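Lista de revisión de la lavandería comunitaria, edificio Nirkier (Suvville)
Ronda de junio, con comentarios
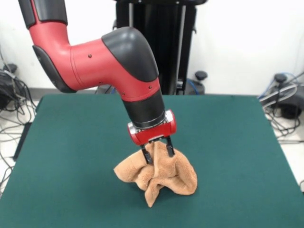
Toalla marrón claro sobre el tapete verde.

Marcar S (sí), N (no) o P (pendiente, que en este edificio es una categoría espiritual).

1. Salida de emergencia despejada: N
Dos bicicletas y un tendedero plegable. El cartel de "no dejar bicicletas" estaba colgado del manillar de una de ellas.

2. Extintor accesible y con la presión en verde: S
Limpio, cargado y con la etiqueta al día. Alguien le ha puesto una pegatina de un melocotón. Se deja constancia.

3. Filtros de pelusa de las secadoras: N
El de la secadora 2 daba para rellenar un cojín. Vaciar después de cada uso, no después de cada estación.

4. Conducto de salida de aire sin aplastar: P
Aplastado detrás de la secadora 1. Hay que separarla de la pared, y para eso hacen falta dos personas y buena disposición.

5. Mangueras y llaves de paso: S
Sin goteos. La manguera de la lavadora Prasholm tiene una marca de roce; volver a mirarla en la próxima ronda.

6. Enchufes y cables: N
Retirada una regleta conectada a otra regleta. Quien la eche de menos puede recogerla en portería y escuchar la charla correspondiente.

7. Suelo seco y sumidero limpio: S
El sumidero traga bien. Se extrajo un calcetín infantil, que queda en la repisa.

8. Productos de limpieza cerrados y etiquetados: N
Botella de refresco con líquido azul. Puede ser suavizante. Nadie quiso comprobarlo – se desechó.

9. Toallas y trapos con restos de aceite o disolvente fuera de las secadoras: S
Recordatorio de todos modos: lavados o no, se tienden al aire.

10. Iluminación: P
Pedido a Ahuja el tubo del fondo, referencia 297. Mientras tanto, parpadea con cierto ritmo.

Presupuesto para arreglar el conducto: más de 689 euros. Quedan 66 en la caja. Próxima ronda a las 18:00, con linterna.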